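About the Hallora Migration History Unit

We study how small towns dealt with the people who arrived in them between the wars, and how those people organized themselves once the welcome wore off. Much of what is written on the subject rests on anniversary booklets. We don't put much faith in anniversary booklets.
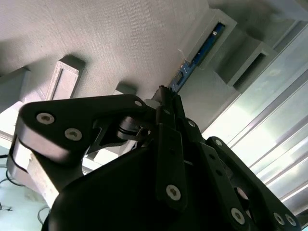 Our main source is the Jakab papers, 3,539 items of club minutes, rent books and police letters. Of these, 1,946 have been read and catalogued. The rest may change our minds, and we'd ask visiting scholars to remember that before quoting us.

Bogdan Ilie looks after the municipal side. Emese Virág works on mutual aid societies, many of which seem to have aided chiefly their own officers. Tuncay Kaplan is checking membership rolls for Grorkdale, where one league claimed 779 members and collected dues from 51. 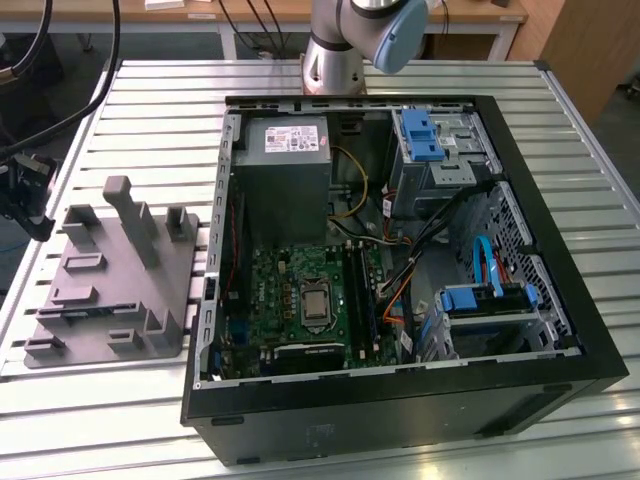 Hallora Migration History Unit | Department of Modern History

We don't take on family trees, and we won't confirm that anybody's grandfather was a count. Requests to consult the papers go to Vilmos Antal. The reading room closes for the month of June.

Page last revised May 23, 2023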